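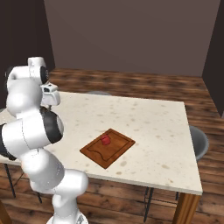

Branwen Pritchard would like you to turn it down

The first thing Branwen Pritchard does when I arrive at Drikmont is apologise for the kettle. It hums at a flat B, apparently, and she has been meaning to replace it since April.

"You won't notice," she says. "Well, you will now."

Pritchard masters records for a living. She has done 388 of them out of this building, a former feed store behind the Kosdale rail yard, and she can tell you which ones she'd like back. Most of them are from the early years, when bands turned up wanting to be louder than whoever they'd just toured with.

"I had a drummer stand behind me and say 'more' for 14 minutes," she says. "Same word. I stopped touching the limiter after the third one and just moved my shoulder a bit. He was very happy with it."

She trained under Cledwyn Powell at Skarkeck, a studio that charged $900 a day and gave you instant coffee. Powell's teaching method was to leave the room. He would come back an hour later, listen to eight bars, and either sit down or go out again.

"If he sat down you were all right. He sat down twice in my first year. One of those was his knee."

What she took from him was a dislike of fixing things at the last stage. Her usual response to a bad mix is to send it back with a note, and the notes have a reputation. Lesego Hlongwane, whose second album was finished here last winter, has kept hers on the fridge. It reads: "The bass is in another suburb. Please collect it."

"I was furious until lunch," Hlongwane tells me over the phone. "Then I soloed the bass and there was a whole octave of nothing. She could have carved something in and charged me for it. She sent the deposit back until I'd redone the song."

The room is smaller than its reputation, with a desk, two chairs of different heights and a pair of Zaugg monitors that Pritchard bought second-hand from a church. She has been offered better ones. Caradog Edwards, who builds her cables and has opinions about everything they plug into, once left a rival pair in the hallway for a month in the hope that she'd weaken.

"They were lovely," she says. "Everything sounded finished on them. I put on a mix I knew was rubbish and it sounded finished. So they went home with Caradog."

Edwards, reached later, says they were the best speakers she will ever refuse and that he is over it. He then talks about them for quite a while.

I ask about streaming, and the loudness targets that were supposed to end all this. She makes a face. The services turn everything down to much the same level, so there's no prize for crushing a track any more, and people still ask her to crush it.

"They've grown up with the sound of it. It's a flavour now. I've got a 22-year-old folk singer who wants her guitar to sound like it's been stepped on, and you know what, on two of the songs she's right."

She still prints a quiet version of every job and sends it along unasked. Dwynwen James, who runs the label end of things for a few of Pritchard's regulars, reckons half the artists pick it without realising which one it is.

"I take the file names off," James says. "Branwen doesn't know I do that. I suppose she does now."

Before I go, Pritchard plays me something she's halfway through, a brass band recorded in a swimming centre. It's enormous and a bit frightening. She listens with her eyes on the carpet, stops it in the middle of a cornet solo and rewinds four seconds.

"There," she says. "Hear that?"

I say yes. She plays it again, and I say yes again, with less conviction.

"It's the kettle," she says, and goes out to switch it off at the wall.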